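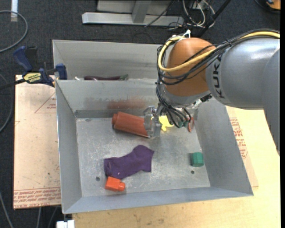
Temps de lecture : 7 minutes

Chapitre 4
La gestion des stocks : fonctions, coûts et méthodes de suivi

Objectifs du chapitre
Distinguer les différentes catégories de stocks détenus par une entreprise industrielle.
Identifier les coûts attachés à la détention et au renouvellement d'un stock.
Comparer l'inventaire permanent et l'inventaire intermittent.
Calculer un stock de sécurité et un point de commande.

Notions préalables : le cycle d'exploitation (chapitre 2), le besoin en fonds de roulement (chapitre 3).

Introduction

Toute entreprise qui achète, transforme ou revend des biens matériels est conduite à en conserver une partie pendant une durée plus ou moins longue. Cette durée sépare le moment où le bien entre dans le patrimoine de l'entreprise de celui où il est consommé ou vendu. On appelle stock l'ensemble des biens qui se trouvent dans cette situation à une date donnée. La définition est simple, mais elle recouvre des réalités très diverses : une tôle en attente de découpe, une pièce usinée posée dans un bac entre deux postes, un produit emballé prêt à l'expédition relèvent tous trois du stock, alors que leur valeur, leur fragilité et leur rythme de rotation diffèrent profondément.

La place accordée aux stocks dans la réflexion des gestionnaires a beaucoup varié. Ils furent longtemps tenus pour un signe de prospérité, et un magasin bien rempli rassurait le banquier comme le client. La diffusion des méthodes de production en flux tendu a renversé cette appréciation, le stock étant désormais regardé comme une immobilisation de capitaux et comme un voile jeté sur les défauts d'organisation. Les ruptures d'approvisionnement survenues depuis lors ont rendu le jugement plus nuancé. Le présent chapitre ne prend pas parti dans ce débat et s'attache à fournir les instruments qui permettent de le conduire.

Situation de départ : la société Dosteretti

La société Dosteretti fabrique des raccords et des brides métalliques destinés aux installations de chauffage collectif. Elle exploite un atelier unique, situé à Horkden, et livre principalement des grossistes. Son catalogue comprend 417 références de produits finis, auxquelles s'ajoutent les matières premières, les composants achetés et les fournitures d'entretien.

Au mois d'août, la direction constate que la trésorerie se dégrade alors que le chiffre d'affaires progresse. L'examen du bilan montre que la valeur des stocks a augmenté plus vite que les ventes. Dans le même temps, le service commercial signale des retards de livraison sur plusieurs articles courants. L'entreprise se trouve ainsi dans une position fréquente, qui n'est paradoxale qu'en apparence : elle détient trop de stocks dans l'ensemble et n'en détient pas assez pour les articles les plus demandés.

La responsable des approvisionnements, Hazel Kowalczyk, est chargée d'établir un diagnostic. Sa note préliminaire, reproduite en partie dans le document 2 en fin de chapitre, relève que les quantités commandées sont fixées par habitude, que les délais des fournisseurs ne sont pas enregistrés et que le dernier inventaire complet n'a donné lieu à aucune analyse des écarts. Cette situation servira de fil conducteur aux sections suivantes.

4.1 Les fonctions du stock

Un stock remplit d'abord une fonction de régulation. Les rythmes d'approvisionnement, de fabrication et de vente coïncident rarement. Le fournisseur de barres d'acier de la société Dosteretti livre par camion complet, l'atelier travaille par séries, les grossistes passent commande selon l'avancement des chantiers. Le stock absorbe ces décalages et permet à chaque stade de fonctionner selon sa cadence propre.

Il remplit ensuite une fonction de précaution. La demande future n'est connue qu'avec une marge d'erreur, et les délais annoncés par les fournisseurs ne sont pas toujours respectés. Une quantité supplémentaire, dite stock de sécurité, protège l'entreprise contre ces aléas. Son niveau dépend de la variabilité observée et du taux de service que l'entreprise souhaite garantir à sa clientèle.

Le stock peut enfin répondre à un motif économique ou spéculatif. L'acheteur qui anticipe une hausse du cours des métaux, ou qui souhaite bénéficier d'une remise de quantité, acquiert davantage que ses besoins immédiats. Cette pratique suppose de comparer le gain attendu au coût de détention, comparaison souvent omise dans les petites structures.

4.2 Les catégories de stocks

La classification retenue en comptabilité repose sur la nature du bien et sur son degré d'élaboration. Les matières premières sont incorporées aux produits fabriqués. Les fournitures consommables concourent à la fabrication sans entrer dans la composition du produit : huiles de coupe, gants, abrasifs. Les produits en cours ont commencé leur transformation sans l'avoir achevée à la date de clôture. Les produits intermédiaires ont atteint un stade déterminé et attendent une phase ultérieure. Les produits finis sont prêts à la vente. Les marchandises, quant à elles, sont revendues en l'état.

À cette classification s'ajoute une distinction de gestion fondée sur l'importance relative des articles. La méthode ABC, étudiée à la section 4.5, part du constat qu'une faible part des références représente souvent une part élevée de la valeur consommée, que l'usage situe autour de 80 %. Un suivi uniforme de tous les articles conduit dès lors à consacrer autant de temps aux rondelles qu'aux pièces les plus coûteuses.

4.3 Les coûts liés aux stocks

On distingue trois familles de coûts. Le coût de passation, ou coût de lancement lorsqu'il s'agit d'une fabrication, comprend les frais administratifs de la commande, le contrôle à la réception et, le cas échéant, le réglage des machines. Il est réputé indépendant de la quantité commandée.

Le coût de possession regroupe le loyer des surfaces, l'assurance, la manutention, la dépréciation et la rémunération des capitaux immobilisés. Il s'exprime habituellement en pourcentage annuel de la valeur moyenne du stock.

Le coût de rupture est le plus difficile à évaluer. À la marge perdue sur la vente manquée s'ajoutent les pénalités contractuelles, les frais d'expédition en urgence et l'atteinte portée à la relation commerciale.

Application 1

La société Dosteretti consomme chaque année 3 000 joints du modèle Aleo, à un rythme supposé régulier. Le fournisseur livre en 7 jours ouvrés.

Travail à faire
1. Rappeler la définition du point de commande.
2. Calculer la consommation pendant le délai de livraison, en retenant une année de 250 jours ouvrés.
3. Indiquer l'effet d'un stock de sécurité de 80 joints sur le point de commande.
4. Préciser quelles informations supplémentaires seraient nécessaires pour apprécier si ce stock de sécurité est suffisant.

Vocabulaire à retenir
Stock de sécurité, point de commande, coût de passation, coût de possession, coût de rupture, taux de service.

La section 4.4 présente les deux systèmes d'inventaire et les obligations légales qui s'y rattachent.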